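Interim progress report: shared laundry and linen repair scheme, Skolell site
Prepared for the Valentini fund by Rajeshwari Hegde
Period covered: spring to the end of August

1. Where we are

The grant was given on the claim that mending and re-dyeing household linen could pay for itself by the second year. I was doubtful when I took over the scheme and I remain so, though less than I was. We took in 389 pieces over the period, mostly towels, sheets and tea towels. Of those, 189 went back to households in a state they were willing to pay for. The rest were cut down for rags, are still waiting, or were turned away at the door.

Charoen Kaewsai has asked me to point out that the first two months were slow while the sewing room was being rewired. That is fair. I would add that the months after it were not much faster.

2. Money

Income from repairs came to £3,956. The original bid forecast more than double that and I have not been able to find out how the forecast was made. Wenceslao Solís thinks it assumed every piece would be charged at the full rate, with no discount for regular customers. In practice most of our customers are regular customers.

Thread and dye are slightly under budget. Water is well over. The Gastonix meter was fitted in the wrong place and recorded the kitchen as well as the wash room until June, so the early water figures should not be relied on by anyone.
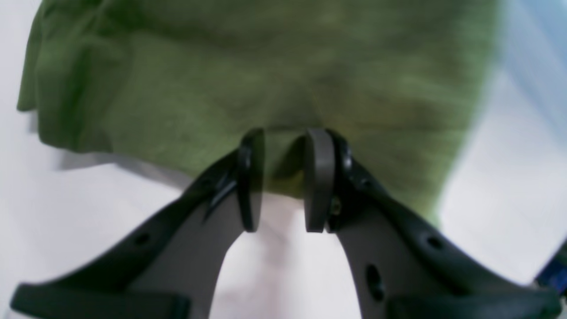 Page last changed: August, 4.15 pm (P. Hegde)

3. Dyeing

The bid made a good deal of re-dyeing and it is the part I trust least. Faded cotton takes the darker colours well enough, and the olive has been the most asked for. Whether it lasts is another matter. The Gellex fixing powder is sold as good for a hot wash, but our own wash trial had only six pieces in it and ran for around a month. I would not tell a customer anything on the strength of that. Pavithra is repeating it with a larger batch and two controls.

Polyester mixes should be dropped. They come out patchy and we end up refunding.

4. Training

Revathi Kurian has run the evening mending class throughout. Attendance was good at the start and thin by July. The feedback forms are glowing, but they were handed out at the last session, to the people who had stayed. I have asked for the early leavers to be phoned.

5. Next period

We will raise the price of sheet repairs, stop taking mixes, and move the meter. I am not asking for more money at this stage. I would ask that the second-year target be set from this year's income, and that the figure in the bid be set aside. A revised budget will follow once the water bill has been corrected.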